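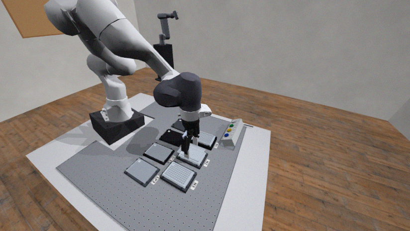
Planow sells the bench layout first and the robot second, or that's how the product lead put it when we talked on Saturday, March 29, 2025. The package is called Fetora. You send in your plate list, they build the whole cell in simulation, and you sign off on the layout before anyone ships you a bolt. "People want to talk about payload. I want to talk about where the plates go." In the sim they demo, the big white arm sits on a black pedestal with the gripper pointed straight down over a well plate, and three push buttons, green, yellow and blue, are off on the right side of the breadboard. I asked if the buttons do anything in the software. "They're in the model so the operator can complain about them. Somebody always wants them closer."

So who is it for? Small labs, mostly. Places that have one person moving plates all afternoon and can't justify a full line. The lead came over from Clekton, where the jobs were bigger and slower. "A year of meetings, then a machine. I got tired." Fetora is meant to go from plate list to signed layout in 17 days. Two of the early customers took longer, both over lab furniture. "We had a bench that was a different height from the drawing. That cost us a week right there."

Price came up early and went nowhere. There's a fee for the sim work, credited back if you buy the hardware. No number on the record. "Depends on the stations. Ask me in June."

The part I wanted to hear about was lids. Anybody who has automated plates knows lids are the pain. They stick, they tilt, they get put back a hair off and then the next step fails. Planow wrote a seperate module for it, named Phí, and it's the piece the lead got most worked up about.

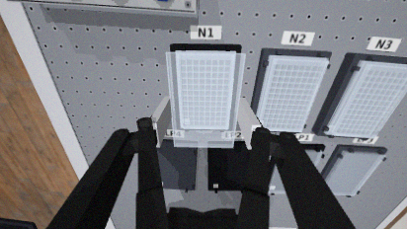 Phí handles the lid as its own object with its own grip width, own approach, own everything. "Old scripts treated it like a thin plate. It is not a thin plate." Before a layout gets signed, the team runs the lid moves over and over with small position errors thrown in – 1,054 runs for the last customer – and goes through the failures by hand. They look at it close up too, the clear cover between the two light gray fingertips in front of N1, with N2 and N3 off to the right, to judge how much room the fingers have next to the neighbors. "If I don't like the gap I move the station. Costs me nothing at that point. Try that after you've drilled the bench."

The names took me a minute. N positions, LP positions, and the LPs don't run in order, LP4 then LP2 then LP1 then LP3. I asked. A short laugh. "Customer's names. They had them on paper already and we're not going to fight about it. The software doesn't care what you call it." The labels get carried over to the real bench exactly as they are in the model, same spot, same text.

What doesn't it do? Liquids, for one. Fetora moves plates and lids and stops there. It won't model condensation either, and the lead didn't try to dodge that. "A lid that's stuck down with moisture, the sim has no idea. We test that on hardware, after." Seems like a real gap to me, given how much of the pitch is lids. They say it's on the list for the next version, no date.

Support is remote for the first 4 months, then a yearly plan. Changes to the layout get re-run in the sim before they go live, included in the plan, up to 2 a year. More than that and you pay. I'd want that in writing – and the lead said it is, page one of the contract. Havent seen the contract yet. I've asked for a copy.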